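Shopping for arms at the Satum open day
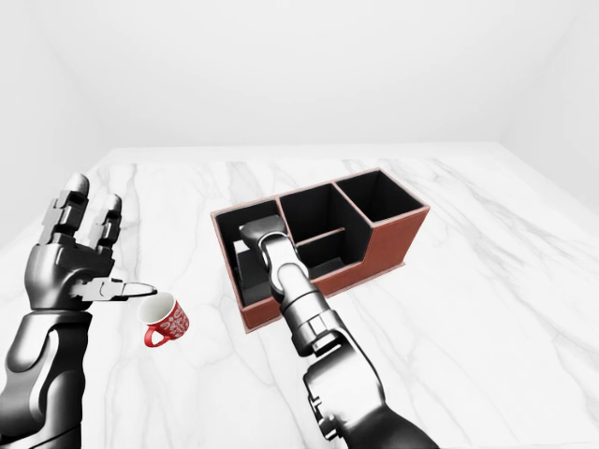 I went up to Satum on 6th August with a budget for one arm and came home pricing two. Abdelilah Zerouali, who looks after their simulation side, talked me through the money while I scribbled. The hands are what hurt! I'd pencilled in a jointed one for each side, but with a red mug and a desk organiser on the table, only the mug had an open hand next to it, and the arm at the organiser had a plain blocky end. So I've asked Proler to quote for a mixed pair. Delivery is 10 weeks (27 if you want the spare wrist, ouch), and they want 40 per cent up front. Lamrani's quote should arrive later in August.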